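# skeltis-wrist

12 shares · 3 comments

Hi! I'm Morena Morelli, and this is the wrist tracking half of Skeltis. It takes head camera video of somebody doing ordinary tabletop stuff, finds the square markers on the wrist bands, and gives you a pose for each wrist on every image. Junhao Shi wrote the smoother (thank him, I only broke it twice).

## Getting it going

Clone it, run `make`, then point it at a folder:

 skeltis-wrist --in clips/ --calib head.yaml --out poses/

The calibration file has to come from the same camera as the clips. I mixed two up in May and spent a whole evening chasing a left wrist that floated above the table!

## What's in the sample set

There are 667 short clips, all tabletop, both arms banded. Each one has a pose file and a plain text note on what the hands were up to. Clips are split by session and never by image, so please keep it that way if you reshuffle.

## Settings I touch the most

- `min_markers`: how many markers have to be found before we trust a wrist. I leave it at 2.
- `max_gap`: how many missing images the smoother will fill in. Default is 17, and going past that gets wobbly.
- `side_lock`: stops left and right from swapping when the hands come close together. Leave it on, seriously.

## Clear plastic and amber bins

Shiny, see-through things are where I'd love more test clips. The wrists are usually fine, but the object masks (they come from Yaman, a separate repo) get pretty confused by bags and tinted walls, so treat those as a rough draft.

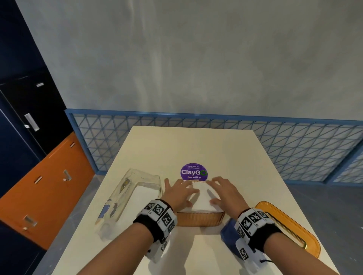
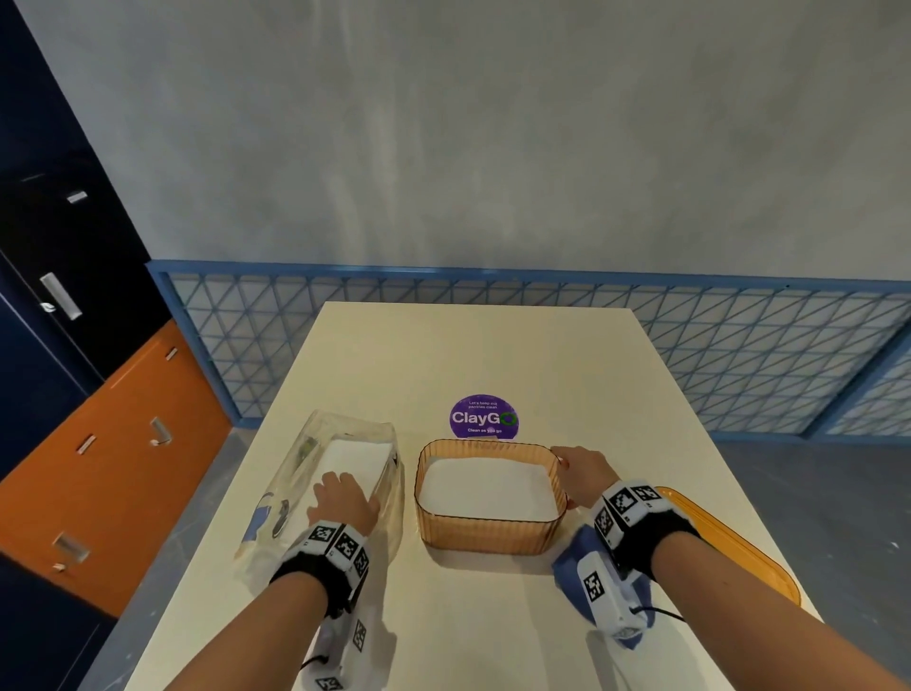 Both hands are over the table in each of these, with the marker bands on the wrists and an amber container in reach.

## Known problems

- Startup is slow on folders with more than 200 clips. Junhao has a branch for it.
- A sleeve over a band kills detection on that side.
- The Aston exporter still writes the old axis order. Flip z yourself for now, sorry!

Comments (3)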